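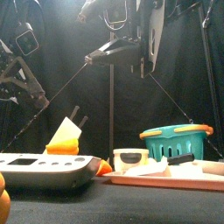
The test table at Tanden, with a line held between two of the grippers. Photo: Ornella Amato

Tùng Ninh would like people to stop asking him about the hands. He writes the planning software at Tanden, and most visitors to the lab walk straight past his screen to look at the grippers.

"The hands are bought parts and brackets," he says. "What I work on is what happens in the half second before the hand moves. There's not much to see there, I admit."

His project is called Jaltuvska, a name he inherited along with the code. It is a planner for arms that share a small space and have to deal with line: cord, string, thread, cable, anything that is thin and bends. He took it over in January from Raffaele Monti, who moved to the perception side and now sits 15 feet away.

The trouble with line, Ninh explains, is that most planners treat the world as a set of solid shapes. A basket is a solid shape. A pepper is a solid shape. A piece of cord pulled tight between two fingers is closer to a wall that wasn't there a moment ago, and it goes away again when one finger opens.

"The old version didn't know about that wall," he says. "It would plan a perfectly good path for one arm straight through the line the other arm was holding. On paper no collision. On the table you've dragged everything with you."

His fix was to give the planner a second list. The first list holds the objects on the table, and it changes slowly. The second holds what he calls spans, each one a stretch of line between two points that something is gripping or that is tied off. Every time a finger opens or closes, the spans are worked out again. An arm may cross a span only if the plan says how the span will be moved first.

I asked whether that made it slow.

"Yes. The first version took 15 seconds to plan one handover. You could go get a coffee. Now it is under 3, and most of that is waiting for perception."

Monti, listening from his desk, did not dispute this. His part of the work is finding the line in the camera pictures in the first place. A line that is a few pixels wide against a dark curtain is easy enough. The same line in front of a perforated basket or the slots of a bracket is another matter.

"Every edge in the picture looks like a string if you want it to," Monti says. "For a while we were finding strings along the edge of the tray. Then we were finding them in the poles. We had a very confident string that was the border of a camera."

They now ask for agreement between 2 camera views before a span goes on the list, and the span has to begin and end somewhere sensible. If it ends in mid-air, it is held back and marked as a guess. The planner steers around guesses but never tries to pull on one.

The objects on the test table have been argued over more than I expected. Ninh wanted bare blocks. Tullio Pace, who runs the tests, wanted things with odd outlines, and Pace won. There is a knife block, a teal basket with orange handles, a pink tray, a yellow pepper. Pace says a planner that has only met blocks will learn to trust its own boxes.

"A basket handle is a very good test," Pace says. "It's a thin curved thing, and a string will catch on it. If the model of the basket is a plain box you will never predict the catch, and then you blame the controller."

Blaming the controller is a sore point. That code belongs to Cinzia Monti (she and Raffaele are cousins, and yes, everyone asks). Her loop keeps the pull on the line within limits while an arm follows its path. She gets a target tension and a path from Ninh and hands back a log.

"For months I got bug reports that were really planning bugs," she says. "A finger goes the long way, the line gets short, tension goes up, my code stops the arm. Which is what it is for."

The answer was a small replay tool, Quintero, which puts the plan, the spans and the tension on one time bar. Ninh wrote it over 2 weekends. He thinks it has saved more work than anything in the planner itself – he would have started with it if he were doing this again.

What is still missing? Knots, he says at once. The planner knows that a knot is a thick place on a line and has no idea what to do about it. Slack is also poor. A loose line has too many possible shapes, so for now Jaltuvska draws a fat tube around it and stays out. The tube is often so fat that no path is left, and the arm waits for a person to click something.

"That's the part I'm on this month," Ninh says. "A smaller tube."

The next release goes to Gradetti, the only outside group running the code so far, on Thu 28 April. Knots will not be in it.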